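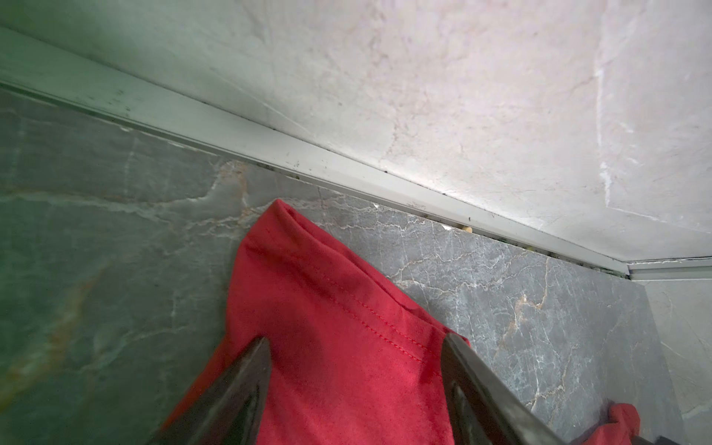
Red cloth between the fingers of the gripper, seen from the wrist camera.

Teaching Lamby by hand and by remote control: frequently asked questions

These answers are for people who come to the Platska workshop to teach the arm, and for those who think about coming. Last changed 13 June 2018.

Do I need to know programming?
No. You show the task with your own hands, and the arm records what you do. If you can fold a towel, you can teach. The files and the settings are our work.

What is the difference between teaching by hand and by remote control?
By hand means that you stand next to the arm, hold it above the wrist and lead it through the movement. By remote control means that you sit at the desk and move a small copy of the arm, which we call the Gudach handle, and the big one follows. For cloth we prefer remote control. When you hold the arm yourself, your sleeve or your hand comes easily into the camera picture, and then we must throw the recording away.

How many times must I show the same task?
For a simple task, such as picking up a cloth and putting it down in another place, we ask for 100 demonstrations. For folding we ask for more, and we divide them between several people. One person normally makes about 80 in a day, with pauses.

Should I do it every time in exactly the same way?
The goal should be the same, but the start should change a little. Move the cloth a few centimetres, turn it, let it fall differently. Please keep the same general way of gripping, for example always from a corner or a fold. If you change your method in the middle, tell Hoi-yan Sin and she will begin a new set.

What do I see on the screen?
You see the picture from the wrist camera. The fingers come in from the bottom and whatever you are gripping is between them. It feels strange for the first 15 minutes, mostly because left and right seem to change place when the wrist turns. After this most people stop thinking about it.

How hard should I close the gripper?
With cloth, close until the fabric stops sliding and then no more. The handle gives no feeling of force, so look at the folds near the finger tips. Stitching and hems are thicker than the rest, and a grip which is good on a hem can be too weak on a single layer.

I dropped the cloth. Must I start again?
It depends. If you can pick it up again calmly, continue – the arm can learn also from this. If the cloth fell where you cannot reach it, press the yellow button and the recording is marked as failed. Please do not delete anything yourself.

Can I bring my own cloth?
Yes, if it is clean and without metal parts. One strong colour is easier for the camera than a pattern. Very thin silk does not work well with the present fingers.

Is it dangerous?
The arm moves slowly in teaching mode and stops when it meets resistance. Tie back long hair and take off scarves. The red stop switch is at your left side, and you will try it once before you begin.

Who can see my recordings?
The teaching group here and our partners in Lumbao. Your name is not saved with the files, only a teacher number.

Whom do I ask for a place?
Write to Thodoris Moschos at the workshop desk and say which mornings in June are possible for you. He answers usually within two days.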